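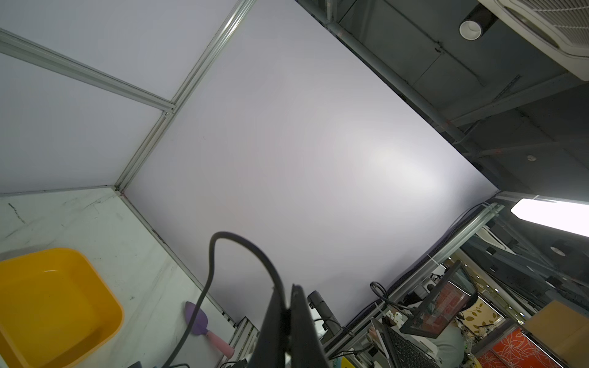 FAQ: Trays, Scoops and the Play Table

What kind of tray do you use?

Just a yellow plastic one with rounded corners and a raised rim. I've tried fancier ones and I keep coming back to this! The rim saves me a lot of sweeping. For sand days I pour in 3 cups and stop there (more than that and it ends up in my shoes).

Is the little trowel okay for toddlers?

My two love it. The one with the purple scoop and the pink handle gets fought over most, so buy a second one now and thank me later. Check the edge of the blade with your thumb before you hand it over, and sit with them while they dig.

Your tabletop is all scratched up, doesn't that bug you?

Nope! It's a white table that gets played on, so it has scuffs and streaks and a few dark lines. Sandrine Renaud, who used to run the Zoludham playgroup with me, swore by baking soda paste. It lifts the gray marks pretty well but won't do anything for real scratches.

How long does one tray activity last?

With my 4 year old, 30 minutes on a good day. Some days it's over before I've found the towel.

Can I use water and sand together?

Sure, but scoop the wet sand into a bucket afterward and let it dry. Don't rinse it down the sink, I did that in January and the plumber was not cheap.

Last updated 15 Sep 2023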